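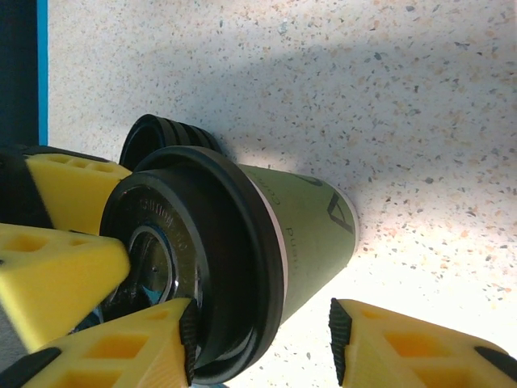

斯滕比纪录短片周今年到底还办不办？

办，十一月照常开幕，地点还是科瓦德老影院，只是放映从九天缩到六天，片子也比去年少了一些。

消息是我昨晚刷邮箱时看到的，主办方Stenby的通讯发得特别晚，标题还写错了一个字，我差点当垃圾邮件删掉。点进去一看，哎，总算有准信了！从开春到现在，圈里几个群一直在传今年要停办，传得有鼻子有眼，连我这种每年就混个观众证的人都被问了好多遍。

先说大家最关心的片单。今年一共收了88部报名作品，最后入选30部，其中18部是第一次公开放映。开幕片定的是一部75分钟的长片，叫《伊尔塔诺的夏天》，拍的是海边小镇Iltano一家露天电影院的最后一个放映季。短片周拿长片开幕，我记得以前没有过，群里已经有人在嘀咕了。我个人倒是挺期待，去年在别的影展看过这个团队的片花，胶片机转起来那个声音录得真好，配乐也克制，没有一上来就煽情。

片花里有一段我到现在还记得：观众把自家的椅子搬到广场上，放映员在后面调焦，银幕被海风吹得一鼓一鼓的，下面的人照样看得津津有味。就冲这一段，我开幕那晚肯定去。

影院这边也有变化。科瓦德（就是Kovard，老观众还是习惯叫它“老科”）楼上的小厅今年不开放，所有场次都挤在楼下大厅。好处是银幕大、坐得宽敞，坏处是同一时段只有一场可看，以前那种这边看一半溜去隔壁的玩法就别想了。通讯里说小厅在换座椅和地面，明年春天能用。希望顺便把那个一开门就漏光的侧门也修一修，真的，每次有人进出，前两排全都得眯一下眼。

钱的事通讯里写得很短。原来的赞助方退出了一家，新进来的是Mayrhofer，做放映设备租赁的，除了出一部分经费，还提供一台新放映机。具体金额没公布，我写信去问了，到发稿时还没收到回复，收到了我再补上。不过少办三天，多半跟预算有关系，这是我自己猜的，大家听听就好。

票价方面，单场票不涨，通票取消了，换成可以任选六场的套票。我算了算，对每天只看一场的人差不多，对我这种恨不得从早坐到晚的就有点亏。学生票保留，入场时要出示证件，网上买的也一样，别忘了带。套票可以跟朋友分着用，一次最多带一个人进场，这一点我觉得比以前的通票灵活，以前想拉个同事来看一场还得另外买票。

映后谈也砍了一些。往年几乎每场都有，今年只留给首映的片子，每场二十分钟。说实话我有点舍不得，有几年最精彩的内容都在映后谈里，尤其是深夜那几场，观众不多，问的问题反而特别细，导演也聊得开。但换个角度想，只剩一个厅，场次之间排得太紧，前一场聊嗨了，后一场的人就得在门口吹冷风。十一月的晚上，那条街的风你们是知道的。

还有一个新单元值得提一下，叫“家庭影像”，专门放普通人自己拍的老录像，经过简单剪辑，每段不超过十分钟。这个单元不收门票，也不参加评奖，现在还在征集，截止到七月底。主办方接受录像带和数字文件，录像带他们负责转录，之后连同数字版一起寄还。我家柜子里就有一盒，是我小时候全家去看灯会拍的，画面晃得厉害，大半时间都在拍我爸的后脑勺。我妈坚决不同意我寄，说太丢人了，我还在做她的工作。

评奖这块基本没动，还是最佳短片、最佳声音和观众票选三个奖。观众票选改成离场时投纸票，不再用手机扫码，去年扫码那个页面动不动就打不开，我排了半天队一票都没投成，今年改回来挺好。

完整排片表要等到九月才出，套票跟排片表同一天开卖，单场票再晚一周。想看开幕片的建议早点下手，老科的大厅虽说不小，开幕那天每年都是满的。我前年就是慢了一步，最后坐在第一排最边上，仰着脖子看完全场，第二天连低头穿鞋都费劲。

想给“家庭影像”投稿的朋友，报名表在Stenby网站的征集页面，填起来很快，片子的简介写三五句话就够。片名可以先空着，后面还能改。

2026年5月10日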